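Workshop Tips from an Open Day, or What I Stole from the Robots

Every August the Humley works opens its doors for an afternoon, and every August I go along for the free coffee and come home with a list of things to do to my garage. This year the automation wing was open too. I own no robots. I own a bench, a drill press with opinions, and a drawer of hex keys in which the one I need is always on vacation. Still, people who make machines pick things up all day long have had to think hard about where things get put down, and most of what they do costs next to nothing to copy.

The tips are in the order I wrote them on the back of the parking slip.

Bolt down what you can

At the pick-and-place cell, the fixtures are bolted to a plate full of holes on a regular grid. Bolts, a flat marker, the board, all of it sits on the plate, and if it has to move it goes into a different hole. My own bench has been a solid slab for years, and every jig on it has been held by one clamp and a good deal of hope. I have now drilled a grid of dog holes at the left end. Use a scrap of hardboard as a template, drill the first row against a straightedge, then peg the template into that row to drill the next. Back the underside with waste wood or you will be picking splinters out of your socks until spring.

Two bolts and an edge

For anything flat that likes to creep while you work on it, set two bolts in the holes along the front and push the piece up against them. It takes less time than finding a clamp. Wrap the bolts in a turn of masking tape if the piece is already finished. Check that the heads sit lower than the top of the work, particularly if you are about to run a sander over it. I learned this with a pad that cost more than the project.

Put a board on top of the good surface

They also had a plain wooden board down on the plate, for the parts to sit on. Small items don't fall in the holes, and a board can be wiped, flipped, or thrown out. At home a shelf offcut does the job. Sand the edges, rub in some paste wax, and keep it behind the bench for glue-ups. Dried glue pops off wax with a scraper. Dried glue does not pop off a bench. Put a dab of paint on the waxed side so you don't end up finishing a table leg on it.

Tape the line

Hazard tape is cheap, and on a shop floor it is the only decoration that gets any respect. I ran a strip where the garage door comes down and another around the swing of the drill press table. Clean the concrete with mineral spirits first, let it dry overnight, and press the tape down with a wallpaper roller. If you skip the cleaning it will be stuck to your shoe by dinner.

Label the place as well as the thing

The demonstrator at the Darkis stand had a gripper sorting parts into trays, and it did well until a visitor moved a tray to make room for a coffee cup. The gripper went on placing parts, very gently, where the tray had been. I sympathize. I do the same thing with the tape measure. So now each hook has an outline drawn behind it in paint pen, and a bare outline means something is in the house, under the car, or with the neighbors. Draw the outlines after you have lived with the layout for a month. I drew mine on the first evening and the wall looks like a crime series.

Practice on something that doesn't matter

I had assumed the robots would be tried out on gearboxes. They were tried out on toy blocks – plain shapes in plain colors, the sort of thing you step on at night. Sensible, when you think about the price of a gearbox. The same goes for a new router bit, a new stain, or a new idea about dovetails. Keep a box of scrap from the wood you really use, because pine tells you nothing about how maple will burn.

Sort by one thing only

Color or shape, pick one. I used to keep screws by length in one cabinet and by head type in the other, and spent my evenings walking between them. At the Tidgate table they had a bin of 817 mixed fasteners and a machine sorting them by length alone. I went home and did likewise, minus the machine. It took a wet afternoon, two muffin tins, and a radio play. Anything that didn't fit a category after a second look went into a jar marked SORRY.

Leave half the surface empty

This was the hardest one to bring home. Every work area I saw had clear space in it, kept clear on purpose, with room to set a part down without moving another. I have taped off the right half of my bench. The rule is that nothing spends the night there. So far the cat has been the main offender.

Light from one side

A soft lamp set off to one side shows up dents, ridges, and sanding scratches that an overhead tube flattens out. Clip one low on the wall and turn off the ceiling light for the last pass. You will be appalled, and then you will sand it again.

A note on what not to buy

The Cropper people were showing a small benchtop arm and handed me a leaflet. It will repeat the same motion 1,000 times before lunch. I have never needed to do anything in my garage 1,000 times, apart from look for the pencil. The leaflet is now under the short leg of the drill press, where it is giving good service. I did spend 78 dollars at the surplus table on the way out, mostly on bolts, and regret perhaps a third of it.

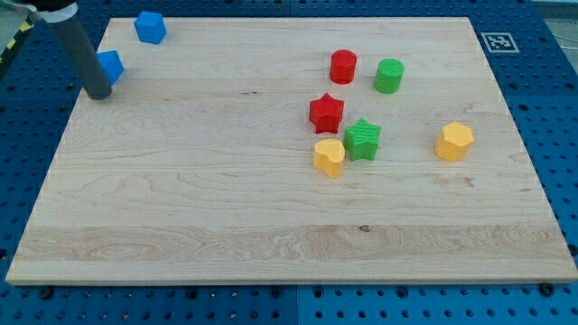 Do I need a metal plate to get a useful hole grid on a home bench?

Thick plywood or a solid wood top will do fine for hand work, as long as the holes are drilled square and you replace the panel once they wear loose.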